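7. Work near counters and built-in appliances

This section applies to any Jeltus arm fitted with the two-finger gripper and operated in a kitchen or break area. Read section 6 (stops and limits) first.

7.1 Before enabling motion

1. Confirm that the stop button is within reach of the operator.
2. Set the tool speed limit to 83 mm/s. Do not raise it for demonstrations.
3. Set the minimum height above the counter to 25 mm at the fingertips.
4. Bring the fingers nearly together before any sideways travel.

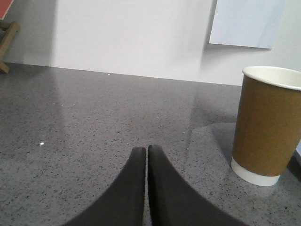 5. Jog the arm along the back of the work area at the lowest speed. Stop if the height reading drifts.

NOTE: Polished stone can upset the height reading. If the reading jumps, repeat the surface check in 6.4.

7.2 Disposable cups

1. Treat every cup as full unless the operator has looked inside it.
2. Enter the cup as a keep-out zone until a grasp is commanded.
3. Approach from the side, below the rim. Do not close on the rim.

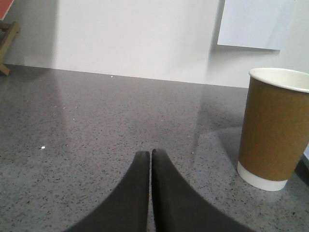 4. Set grip force to the lowest step and raise it one step at a time. Record the final step on the Pustik log sheet.

CAUTION: Hot liquids are outside the rated use of this gripper. Use only empty cups or cups of cold water during set-up.

7.3 Appliance fronts

1. Switch off the appliance at its isolator where the task allows.
2. Mark all touch controls, handles and indicator lights on the zone map.
3. Run the approach path once with the force limit active and no load.

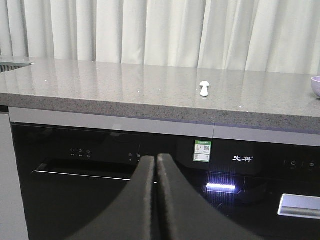 Contact with a control panel counts as a recordable event, even if the appliance does not respond. Touch controls have no travel and give the arm no useful force signal. On a black glass front with touch icons toward both sides, draw one zone across the full row instead of a separate zone for each icon. Include any projecting handle. Reflections of the fingers in the glass must not be used as tracking targets.

Report events on form 163 to Heather Mahuika at the Pristerstead office. Changes to the zone map need approval from Darcy McKinnon before the next run.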